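Desk lamp for a craft table: keep or swap?

norrbutton
Posts: 317
So I finally cleared off the wood table in the spare room and now I can't decide on the lamp. I picked up a Limstead secondhand in December, and I love it, but my sister says it belongs in a living room. I mostly cut paper and felt at night. Is a big shade silly for that?

Pell_K
Your sister's right, sorry. Wide shades throw a soft pool and you end up cutting in your own shadow. Get a clip-on. My Ateo was cheap and I've had it two years.

norrbutton
Ugh, clip-ons though — they always look like a dentist's office to me.

mikkel_n
Disagree with Pell. I've sewn under a shaded lamp forever and never had a problem. Bulb matters way more. Try something around 3,000 K and put it on the left if you're right-handed. What's the base like? Mine was so light it tipped if I breathed on it.
- Mikkel Norðdahl

norrbutton
Round and matte black, pretty steady so far! The little gold bit on the stem is what sold me. It's at the back left now, with my red-lined scissors in front of it. 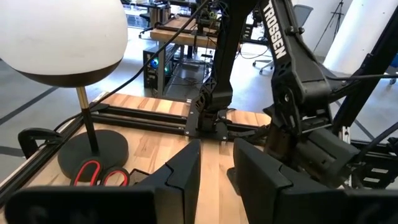

Reply from Pell_K
OK, the gold is nice, I'll give you that. Still think you'll want a second light for the felt.

Reply from mikkel_n
Change the bulb first, then see. And keep the scissors on that side, mine always wander off.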